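Good Practice Working Group, Table-Clearing Cell
Minutes of the meeting held 17 March 2021
Chair: Szu-yu Chung
Present: members from Henen, Cliren and the Tsai lab. Apologies from Starutitz, who sent written comments.

1. Minutes of the January meeting
Approved with one fix: the cable rule is Rule 6, not Rule 5.

2. Two-arm table clearing, food scraps and rice 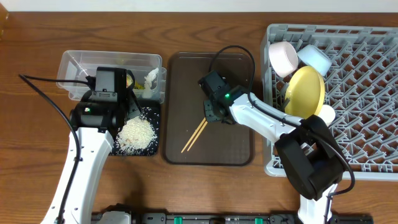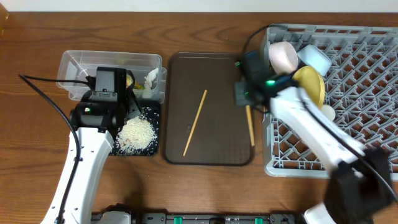
Both arms at the table, with the rice tray on the left and the dish rack on the right.

Szu-yu opened by saying how happy she is with the state of the draft. It has gone from a pile of emails to 21 rules in one file, and people outside the group are asking for copies! Henen is already using the first half for training new operators.

The group went through the rules still marked open.

Rule 4, shared space. Cliren asked for a clear line between the left and right work areas, with the serving tray as common ground. Long talk on this one. Tsai would like either arm to be able to enter the common ground as long as the other is holding still. Henen prefers that one arm has to be fully out before the other goes in. Agreed to go with the Tsai wording for slow mode and the Henen wording for everything else. Everybody seemed pleased with that, and it clears up the oldest comment in the file.

Rule 6, cables. Every cable gets enough slack for the full reach of its arm, and the operator moves each arm through that reach by hand before power goes on. Starutitz wrote in to ask that loops be looked at again after any change of gripper. Added.

Rule 9, loose food. Rice is a great test material and the group wants to keep it. Grains that leave the tray are to be picked up at the end of each run, by a person, with both arms stopped. Cliren wanted a brush kept at the station. Agreed. Old rice goes out at the end of the day and is not saved for the next one.

Rule 11, thin objects. Chopsticks took up more time than anything else on the agenda. They roll, they can end up on end, and a gripper can press one into the table. New text: if a stick is caught between a gripper and a surface, the operator stops the run and frees it by hand, then notes it in the log. No trying to wiggle it out with the arm. Tsai will write a short note on grip force to go with this. Limit stays at 30 newtons until that note has been read.

Rule 14, dish rack. Dishes are to be placed so that nothing leans on the arm's path home. Henen asked if the rule should say which dish goes in first. Left out for now, since racks differ so much from site to site.

Rule 17, indicator lights. Short and cheerful item. All sites agree that the meaning of each light color must be printed on a card at the station. Cliren already has a nice card and will share the file.

3. Run logs
Cliren has 983 runs logged under the January draft, and the logs are in really good shape. Operators are filling in the free-text box, and there's a lot to learn from it. Tsai offered to read up to 400 of them before the next meeting and sort the stops by cause. Warm thanks from everyone.
Question from Henen: do aborted runs count as runs? Yes. They get a number like any other and are never deleted.

4. Stop button placement
Carried over. Starutitz wants reach measured from a seated position as well as standing. Szu-yu to ask each site for both.

5. Other business
Henen suggested trying the rules on a second task, wiping down the table after clearing. Lots of support for this. Cliren pointed out that wet cloths will need their own rule, and probably a rethink of Rule 6.

Actions
Szu-yu: new draft with the changes to Rules 4, 6, 9, 11 and 17; write to all sites on stop buttons
Tsai: grip force note; log reading
Cliren: share light card
Henen: one page on the wiping task
Starutitz: check new wording of Rule 6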